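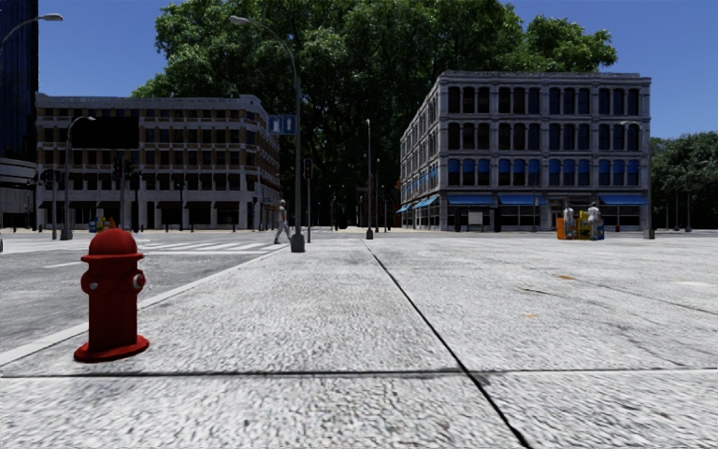
Streets and Public Space, Unit 4
Walkability scores and what they leave out
Handout revised 19/12/2020

Read this before the seminar. It replaces the August version, which was too kind to the scoring firms.

1. What a score claims to be

A walkability score is a single number given to an address, a street or a whole district. It is meant to say how easy it is to live there on foot. Most scores are built from the same few ingredients: distance to shops and schools, number of junctions per square kilometre, housing density, and sometimes the width of the pavement. These are weighted, added up and put on a scale.

The weights matter more than anything else and are the part you are least likely to be shown. When a report says a district "performs well", your first question should be who chose the weights and what they were hoping to find. If the answer isn't in the appendix, write that down as a finding.

2. The Truston case

Truston is the district we use all term. It was scored by the Visska index, which covers 2844 street segments there and in neighbouring Devcombe. Truston came out ahead by 17 points. The council's press release called it a district "made for walking".

Look at how the figure was reached. Visska measures distance as a walker would cover it on a network map, so a corner shop across a four-lane road counts as near if the map has a crossing link. The map doesn't know how long you wait for the lights. It doesn't know whether there is a dropped kerb, or whether the pavement is full of bins for two days out of seven. A person with a pushchair and a person training for a marathon get the same number.

Devcombe lost most of its points on junction density. It has long terraces with few side streets, and the index treats that as a fault. It may be one. The usual argument is that more junctions mean more choice of route, but each junction is also a place where someone on foot has to stop and look out for cars. I have yet to read a paper that deals with this properly, and several that mention it go straight on as if they hadn't.

3. The Miah survey

The Miah survey is often quoted as proof that the index works. It asked 151 residents how often they walked to the shops and compared the answers with the scores. People in high-scoring streets said they walked more.

Three problems, in the order you should raise them.

Asking people how much they walk is a poor way to find out. They round up, and they forget the trips they made by car because it was raining.

People who like walking may choose to live near shops. If so, the street has not made them walk at all. The survey can't separate the two, and its authors admit this in a footnote – then drop the point in the summary.

Only 28 of the answers came from people over seventy. That is the group the council's walking plan is supposed to help, and it is too few to say much about.

4. What would be better

Watching people, mainly. Counts at fixed points, at different times of day and in bad weather, repeated after a change has been made. It is slow and dull and costs money, which may be why indexes are so popular.

A street audit done on foot is also useful, with the warning that two auditors will often disagree about the same kerb. If your results look very tidy, check whether one person filled in all the forms.

5. For the seminar

Bring a one-page note on a street you know well. Give it a score out of ten using any method you like, then set out the strongest case against your own score. Marks are for the second part.

Reading: chapters 2 and 5 of the course pack. Chapter 3 is optional and I don't agree with most of it.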